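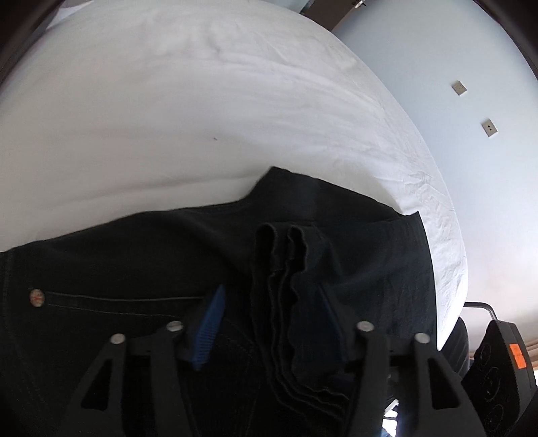
Dark jeans on a white sheet, with a fold of denim between the blue pads of the hand-held gripper.

Ustent laundry-folding service: your questions, our answers

Updated 05/07/2025 by Amparo Muñoz for the Weststead Tenants' Group

Ustent wants to put a folding robot in the shared laundry at Weststead, and plenty of you have written in. We don't work for Ustent and we haven't made up our minds, although you may be able to guess which way we lean.

What is being offered?
A two-armed machine on a fixed table, rented by the month. You put clean, dry clothes in a tray and it folds them. It doesn't wash, iron or pair socks. The brochure says "full laundry care", a phrase we have asked Ustent to drop.

How does it learn to fold?
People do the job first with a hand-held gripper, over and over, and the recordings are used to train the arms. Ustent says it has 2000 recordings of trousers and jeans. We asked how many of those were black or navy and have had no reply. Dark denim is hard enough to make out for those of us with eyes.

Does it cope with jeans?
Sometimes. Darnell Wojcik went to the Rastwood showroom with a bag of his own washing and stayed for the afternoon. Out of 30 pairs of trousers, 5 had to be taken off the table by a member of staff. Ustent counts those as "assisted folds". Darnell counts them as failures and so do we.

Will it damage my clothes?
The fingers end in ribbed pads, and Darnell found no marks on anything he took. That was one afternoon. Ask us again when someone has put the same shirt through every week for a year. Buttons, rivets and loose hems are covered by the contract only if you report the damage on the day.

Can I have one at home, on the bed say?
No. The brochure talks about "any flat surface", but the rental machine is bolted to its own table. A soft mattress is another matter, and Ustent couldn't tell us when a home model might be sold, or at what price.

What would it cost?
£122 a month for the laundry as a whole, before repairs. Call-outs are extra after the first two. We have asked for a figure that includes them.

Is anyone else selling one?
Okoro has a similar machine and let us see it run, but would not let us bring our own clothes. Everything it folded was a pale towel. Make of that what you like.

Is it quicker than doing it myself?
Not on Darnell's visit. The argument is that you can go away and do something else, which holds only if it doesn't stop and wait for help.

Does it film us?
There are cameras over the table. Ustent says pictures are kept "to improve the service" and we want a time limit in writing before anyone signs.

When do we decide?
At the end of July. Send further questions to Amparo, and please say whether you use the laundry yourself.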